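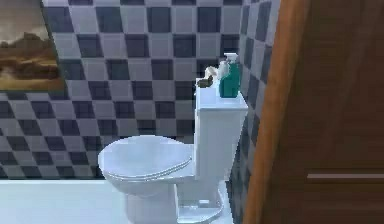 On 12 August 2021, Prasetyo Rahman wrote:

> Has anyone at the Tremside end replaced an inlet valve lately? Ours runs on for eight minutes after every flush and the water bill went up again. I turned the tap at the wall down and it made no difference. Don't want to pay a plumber $700 if it's a washer.
>
> Prasetyo

Hi Prasetyo,

We had the same thing in February. If your unit is from the original build it will have a bottom-entry valve, and the washer inside goes hard after a few years. Ours had a split down one side.

Turn the water off at the wall, flush, then take the lid off and put it somewhere flat. The cap on the valve unscrews by hand. Take the old washer with you to Sitompul Hardware on Brinel Street — they keep them loose in a drawer behind the counter, so you have to ask. I paid $4 and bought a spare.

While you're in there, put a few drops of food colouring in the tank and leave it for half an hour. If colour turns up in the bowl, the outlet seal is leaking as well, and that one is a bigger job. Three of us in Wasier Court had both.

Don't force the tap at the wall if it's stiff. Mine started weeping at the spindle and I had to get the mains shut off for the whole row.

I have a basin wrench you can borrow, home most evenings after six.

Unit 8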